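3.2 Demonstration by hand-held grippers

In our first study we taught the folding task by remote control only. The operator sat in front of a monitor and moved the two arms of the robot with two handles. This worked for hard objects, but with cloth it was slow, and new operators became tired early. For the second study, which began in July, we changed to grippers that a person holds directly, one in each hand. A camera on each tool records the fingers and the cloth between them. A further view is taken from head height. 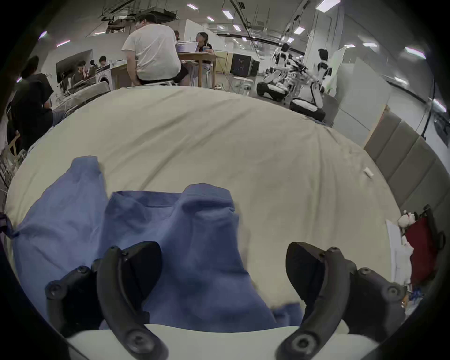 The operator receives only 3 rules. Both tools start above the sheet with open fingers. The cloth must be dropped in a free shape before each trial, so that no two starts are the same. If a fold fails, the operator does not stop the recording but repairs the fold with the tools - never with the bare hand. We kept the repairs in the training set, as we think the robot needs to see them.

In total 284 demonstrations were recorded at the Brellirstead site, and 200 of them were used for training. The rest were held back for testing. We did not clear the room for recording. Other people continued their work behind the bed, and we consider this changing background useful for the learned policy.

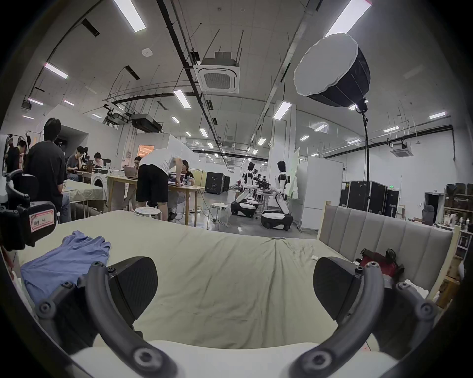
3.3 Matching the two hands

Each gripper keeps its own clock. Before the first trial of a session the operator closes both pairs of fingers at the same time, and this movement is later found in both recordings. The Sendico software then shifts one track until the two closings agree. Where the difference was too large, the session was matched again by a person.

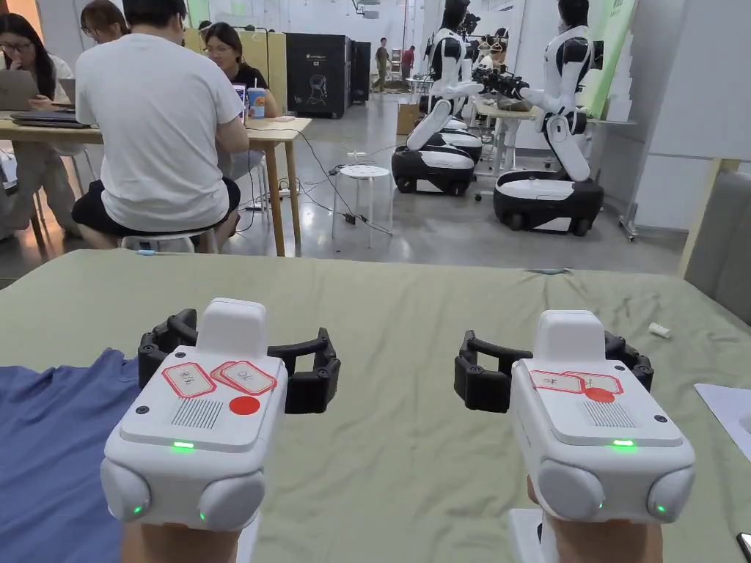
Figure 4. The two hand-held grippers above the covered surface, seen from head height. The blue cloth is at the left.

The finger opening is stored together with the position of the tool. We found that the position alone is not enough for soft material, because a small change of the opening decides if one layer is taken or two. This point was already raised by Hubáček in our group for the Gazi arm, where the same problem appeared with thin towels. 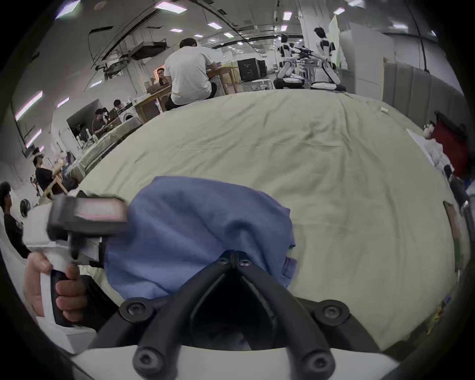

A second difficulty is the case when one tool holds the cloth down and the other one pulls. In remote control the operators avoided this movement almost completely. With the tools in hand they used it often and without being asked. We therefore did not divide the data into left and right actions - both hands are always given to the model as one action.

Comments

pronero_reader: Did you test with operators who had never used the tools before? Section 3.2 does not say it.

Vlastimil Hubáček: Yes, two of them. It will be added to the next version.

M.K.: In 3.3, is the closing movement repeated at the end of a session? Our clocks drift.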